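Glued maple panels, pegboard tops and a set of coloured blocks

3/22/99

I have been meaning to write up the board for a while. It is a plain edge-glued maple panel and it sits on top of a blue pegboard table surface, and between them the two make a better work area for small wooden blocks than either does alone. Most of this post is about the panel. The blocks come in at the end, with the sorting.

Why put a board on a pegboard at all

The pegboard is useful for fixing things down. The holes are on a regular pitch and anything with a peg, a bolt or a dowel under it will stay where it is put. As a surface for standing small objects on, it is poor. A block with a narrow base will find the rim of a hole and lean. A heart shape stood on its point is the worst case, as the contact area is very small and the holes are everywhere. A cylinder stood on end is mostly fine, then one time in 10 it rocks.

A flat panel on top removes the problem and leaves the pegboard free on both sides for whatever needs pegging. It also gives a lighter background. Blue blocks on a blue surface are tiresome to look at for long.

The panel

Mine came from Trundero as an offcut, item 3389 on the delivery slip, described only as "maple, glued, one face good". The planks are joined along their long edges and the seams run straight across from side to side as I have it placed. The good face has a faint wavy grain, more of it in the half nearest me. I turned the board round twice before settling on that. The wavier figure makes very little difference to use, but it does hide small scratches, and the near half is where most of the scratching happens.

I checked it for cup with a steel rule held on edge across the planks. There was a sliver of light under the middle in February and rather less now. Maple moves with the humidity in the room and a glued panel moves as a unit, so the usual advice is to finish both faces the same. I did the good face first, left it a week and then did the back, which is the wrong way to go about it. It seems to have settled.

Finish

Fledar hard oil, two thin coats, wiped off after 10 minutes and left overnight. Cut back between coats with a fine pad. I tried a water-based varnish on a scrap first and did not like it. It was too slippery for the purpose, and blocks slid when nudged instead of stopping. The oiled surface has just enough drag. It does mark if something damp is left on it, and the marks come out with the same pad and a little more oil.

The front edge I broke with a few strokes of a block plane, a small bevel and nothing more. A sharp arris on maple chips easily and is unpleasant on the forearm. The other edges had a rub with paper and were left.

Keeping it in place

The weight of the panel does most of the work. I have tried three methods on top of that.

Rubber feet. These lifted the board enough for it to flex slightly, and the feet themselves sat half on and half off the holes. Removed.

Drawer liner, the open mesh sort. Works well, gathers dust, needs washing every month or so. This is what I use now.

Dowels through the pegboard into the underside of the panel. The most positive fixing, and I drilled a scrap to test it, but it means committing to one position. I move the board too often to want that.

The blocks

The blocks are solid coloured shapes from a Zemura set, topped up with a bag from a second-hand stall by the Piątek tram stop. I had expected the two lots to differ in size and they do, by less than a millimetre on the cylinders. The colours are close enough that I stopped keeping them apart.

Bare wood blocks would take the oil. These are already coloured, so they are left as they are, with a dry cloth for dust. A damp cloth is all right if they are dried straight afterwards. Do not soak them. I soaked one and the end grain came up like a brush.

Setting out by colour

The activity is simple sorting. Colours are grouped first and shapes are looked at second, so each group ends up mixed. The groups go along the far side of the board, which keeps the near half clear for pieces that have not been dealt with. Pieces in a group can touch, and I prefer it when they do, as a touching pair reads as one thing from a seated position. Single colours get a space to themselves.

Part way through a round, the red cylinder is up against the red star, the green star stands in front of the green cylinder, the blue cube is off to the right at an angle and the yellow heart is upright on the nearer half.
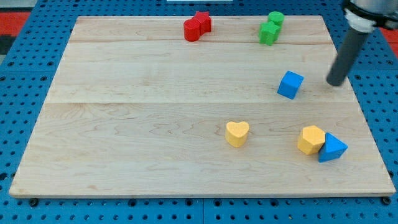

Points to watch

Stars are stable but they interlock with very little. If a star is placed in front of a cylinder the cylinder's base is hard to see from the chair, and it is easy to knock when reaching over. Putting the taller-looking piece behind is still the better arrangement.

Cubes want squaring up if the round is to be repeated. I leave them as they land for the first pass and square them at the end. A cube set at an angle takes up more of the board than one would think.

The heart should be put down last. It will stand on the oiled maple without trouble, but a bump to the table edge can have it over, and it then rolls in a curve that takes in everything else. I have considered sanding a small flat on it. So far I have not wanted to spoil the shape.

Upkeep

The board gets a wipe with a barely damp cloth, then a dry one. Fresh oil when it starts to look grey in the middle - that has happened once. I lift the panel off every few weeks to clear the dust that falls through into the pegboard holes, for which a 60 mm paintbrush is the best tool I have found. The vacuum nozzle is too wide and only pushes it about.

Next job is a second panel in beech, the same size, to see whether the plainer grain is any easier on the eyes under a lamp.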